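Prutance
Join us
Open calls

Call for participants: teach a robot arm by remote control

Location: Prutance studio, second floor, Bermúdez Building
Sessions: weekday evenings from 6 p.m. and all day Saturday
Pay: $50 per session, plus transit fare
Starts: June
Contact: Encarnación Nieto, participant coordinator

We're looking for people who like doing things with their hands and don't mind doing the same thing again and again until it feels right. If you've ever parallel parked someone else's van, iced a cake in front of a crowd, or spent a whole evening on one stubborn jigsaw corner, you may be exactly who we want. No robotics background needed! Some of our best operators came to us from hairdressing, dental work and the school band.

The project is called Nilto. We collect demonstrations, meaning recordings of a person steering a robot arm through a small household task from start to finish. The recordings go to our learning team, led by Brunello Zuccaro, who uses them to train the arm to try the task by itself. How well it does depends a lot on how well it was shown, and that's the part we need you for.

What you'll be doing

You'll sit at a station with a screen and a hand controller we call the Vemer. Move your hand and the arm moves with you. Squeeze the trigger and the gripper closes. Most people laugh out loud the first time, and then go very quiet for ten minutes while they try to pick something up.

You start in simulation, where you can bump the bowl as hard as you like and press reset. Once you're comfortable (usually by the second or third session) you can ask to move over to the real arm in the next room. Plenty of people prefer to stay in simulation, and that's fine with us. We need both kinds of demonstrations and the pay is the same.

A session runs two hours with a proper break in the middle. In a typical evening you'll work through some of these:

1. Warm-up. Free driving, no recording. Get used to how far the wrist turns and where the arm starts to feel awkward. Everybody finds the elbow strange at first.

2. Pick and place. Take hold of a small object, lift it clear of the table, bring it over to the bowl and let go. It sounds like nothing and it's strangely absorbing. We care about the whole path, so a calm approach and a clean release are worth more to us than a fast finish. With the orange object in the fingers and the bowl off to one side, you have a choice to make about how high to carry it over that thick rim, and we'd love to see how you make it.

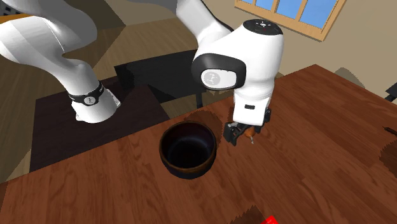

3. Recovery. We put the object somewhere annoying, or start you with a bad grip, and you fix it. Please don't hide your mistakes in these! A demonstration where you miss, back off and try again teaches the arm something a perfect one can't.

4. Free choice. Pick any task from the list on the wall and do it your own way. Left-handed operators, we're especially keen to have you for this one.

After each batch you mark the runs you liked and the ones you'd throw out, and add a line or two about why. Brunello reads these notes. He has changed the controller settings more than once because of a grumpy comment left at nine at night.

Where we are now

Our goal for the pick and place set is 2000 good demonstrations. The first group of operators recorded 2281 runs, and after review we kept 1946 of them. We'll pass the goal in the first week of this round, and then we get to open the tasks we've been wanting to try for months, with drawers, lids and folded cloth. You'd be among the first people to show those to the arm, and we're pretty excited about it.

Who can take part

You need to be 18 or older and able to sit and use one hand for two hours with breaks. Glasses are fine. If you get motion sick from screens, tell us and we'll give you a short trial before you commit to anything. The stations can be raised or lowered for wheelchair users, and the controller works in either hand.

We ask for at least four sessions, because the first one is mostly spent getting over the giggles. After that you can book as many or as few as you want, up to three a week.

Experience with video games, sewing, model building, cranes or musical instruments is welcome. So is none of it.

What we record

We save the movements of the controller and the arm, the view of the workspace, and your notes. We don't film you and we don't record your voice. Your runs are stored under an operator number, and you can ask us to delete them at any time up to the end of the round. You'll get the full consent form by email before your first visit, so you can read it at home.

How to sign up

Fill in the short form at our front desk or on the Nilto page. Tell us which evenings suit you, which hand you prefer, and one fiddly job you enjoy doing. Encarnación will write back within a week with a time for your trial.

If you'd like to look around first, come by on Saturday between 10 and noon. The simulation station will be switched on, and you can have a go at the bowl task yourself. Use the side entrance; the main door is locked on weekends.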